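Home Explore Notifications Profile

Lolomstead Footpaths
July 25, 2023

Right, a thread about walking the old railway line from Lolomstead to Fenport, which I finally did end to end and have been boring everyone with ever since. 1/

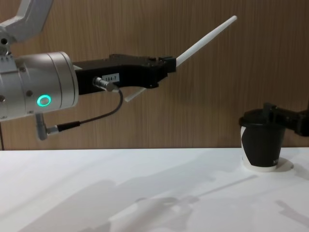 Silver, black and a bit of green glow.

44 replies 121 shares 436 likes

2/ The line closed to trains long before I moved here and most people only know the first bit, behind the allotments, where you walk the dog and turn back at the gate. Keep going! Past the gate it is 12 miles of nearly flat path and I had large parts of it completely to myself.

3/ Start early if you can. I set off with a cheese roll, two apples and a flask, and the cutting after the second bridge was so full of birds that I stood there like a lemon for ages. Blackcaps, wrens, a song thrush going over and over the same phrase. I tried it in May as well and the noise was even better, but the path was a bog.

4/ Hulari Halt is the first proper stop. The platform is still there under the brambles and somebody has scraped the moss off the edging stones so you can see the white paint. No building left, but there's a bench, and the blackberries are going to be ridiculous in a few weeks.

5/ A few people asked about surface. Cinders and grit as far as Hulari, then grass, then a horrible stretch of fist-sized ballast that goes on for longer than you'd like. Boots, not trainers. A pushchair would be fine to Hulari and hopeless after.

6/ Now the viaduct!! I had seen it from the road loads of times and never realised you can walk over the top. It's 900 feet long, the parapet comes up to my shoulder (I am short) and the river underneath was so clear I could see the weed moving. Swifts below you, which is a very odd feeling.

7/ The old mileposts are worth looking out for. They're on the left going towards Fenport, low down, mostly swallowed by ivy. The numbers count from the junction and not from Lolomstead so don't panic when they make no sense.

8/ Menon tunnel is shut and has been for years, there's a steel gate with a gap for the bats. The way round is over the top, up some steps and through a sheep field. Steep, but it's the only climb of the day and the view back along the line is gorgeous. You can pick out both church towers and, if it's clear, a little strip of sea.

9/ There is a spring on the far side of the hill running out of a pipe into a stone trough. I didn't drink from it. I did put my whole head in it and would recommend that to anybody.

10/ After Menon it all goes soft and marshy and the path runs on a bank with reeds either side. Reed warblers chuntering away, dragonflies everywhere, one very cross heron. Probably my favourite part, and the part I'd go back to if I only had an afternoon.

11/ Fenport station is a café now. Ticket window is where you order, and the cheese scones are up to £3 but they are the size of a brick. Closes at four. I got there at ten to, slightly at a run.

12/ Bus back goes from outside the harbour office and takes the long way round through every village going, so have a nap. I've drawn a map with the gates and the boggy bits on it, it's a biro job but readable. Will post it when I've found where I put it.

13/ Oh, and for whoever asked about dogs: fine all the way except the sheep field, lead on there please. There's a stile with no dog gap at the top so you'll be lifting.

Filed under: Walks & Wandering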